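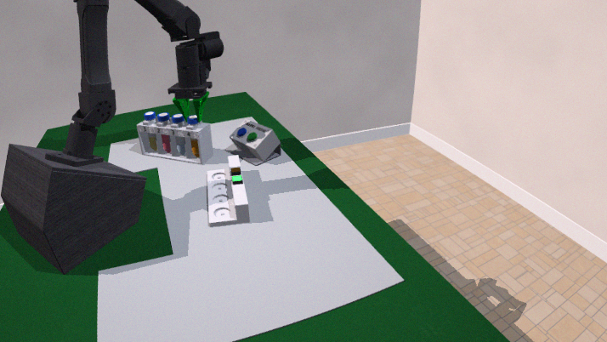
Preltura Cell: Setup and Care
Sondside Laboratory Automation, Flustby
Gallery page, updated February 28, 2024

The Preltura cell is a single-arm station for handling small capped vials. It is maintained at Sondside in simulation, where the layout is set, checked and corrected before any change is released to users of the model. The views on this page are rendered from that model. They accompany the setup notes kept by Gergely Gulyás, who is responsible for the cell, and should be read together with the current revision of the layout file.

The notes apply to the arm, the gripper, the vial rack, the two-button box and the three-well unit. Room surfaces, such as walls and flooring, are varied between renders and are not covered by the layout file.

Base and table

The base block is the reference for the whole cell. Every other position in the layout file is given relative to it, and the block is therefore placed first and locked before any other item is loaded. If the base has to be moved, all taught positions are withdrawn and the setup is repeated from the beginning. Partial corrections are not accepted, as they have led to mismatched files in the past.

The table is loaded next. Its height is read from the file and must not be adjusted by hand. Users who need a different table should request a separate layout, which will be given its own revision number.

After the base and table are in place, the arm is moved through its full range at reduced speed with nothing else loaded. Any contact reported during this run is recorded in the log with the joint values at which it occurred. The run is repeated after every change to the arm model, including changes that affect appearance only.

Rack and vials

The rack is set down with its open side toward the user's end of the table. Its angle may differ from one session to the next, and the pick positions are stored in the rack's own coordinates for that reason. Turning the rack does not require new positions, provided that the rack itself has been registered again.

A full rack holds 4 vials. They are loaded in slot order and allowed to settle before the arm is enabled. A vial that comes to rest at an angle is removed and loaded again; it should not be pushed upright with the gripper, which leaves an offset in the contact data and spoils the comparison with earlier sessions.

The approach to each cap is vertical. The fingers are opened fully above the rack, lowered to grasp height and closed on command, with a pause before lifting. The length of the pause is set in the session file and is the value most often found to be wrong when a vial is dropped.

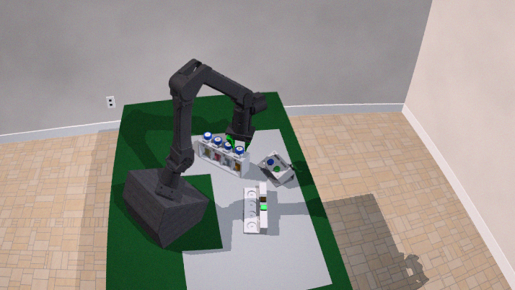
Clearance between neighboring caps is checked at every slot, including the two at the ends. A finger that passes freely at one slot may touch a cap at the next if the registered angle is even slightly out. When contact is found, the rack should be registered again before the finger opening is changed. The opening is common to all slots, and a change made to suit one of them will affect the others.

The three-well unit is registered after the rack. Each well is taught separately, starting with the one nearest the rack. The raised block beside the wells is entered as a keep-out volume, and the wrist must be turned so that the gripper housing stays clear of it during the descent. Reviewers are asked to confirm this from the motion record and not from the final pose alone.

Record of the September review

The cell was reviewed in full in September, following a report of irregular grasps on slot 3. The review covered 1,922 recorded cycles. Of these, 638 had been run before the finger model was last replaced and were set aside, because the two finger shapes do not meet the cap at the same height.

Inspection of the remaining cycles showed that the gripper's tool point had not been updated when the new fingers were fitted. The arm was reaching the position it had been given, and the position was wrong for the tool. The tool point was corrected, the rack was registered again and 99 cycles were run as a check. No further irregular grasps were reported in the check run, and the corrected file was released under a new revision number.

Two lasting changes were made to the procedure. The tool point is now checked whenever a finger model is replaced, and the finger revision is written into the header of each session log. Logs without this entry are returned to the user who submitted them.

Gripper and button box

The fingers are inspected as a pair. Each is opened and closed alone, then both together, and the gap at the tips is compared with the value in the file. If one finger differs, both are reloaded. The inspection is made with the gripper well above the table, so that no contact with another item can affect the reading.

The button box is treated as a fixed item during a session. Its face is registered at the center of each button, and the approach is made square to the face. The arm's approach path should be reviewed after any change to the box position - even a small one - before a press is attempted.
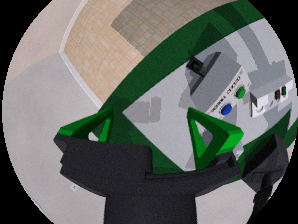
View past the green gripper fingers toward the box with the blue and green buttons. Rendered from the Preltura cell model.

Routine checks

At the start of a session, the user confirms the layout revision, the finger revision and the tool point, in that order. The arm is then sent to its rest position and the rack, box and three-well unit are registered.

At the end of a session, the gripper is emptied, the arm is returned to rest and the log is saved before the model is closed. A log saved after the model has been reopened is not valid for review - the contact data are cleared on loading.

Corrections to this page and requests for layout files should be addressed to Gergely Gulyás, Sondside, Flustby. Requests should state the revision currently in use and include the most recent session log.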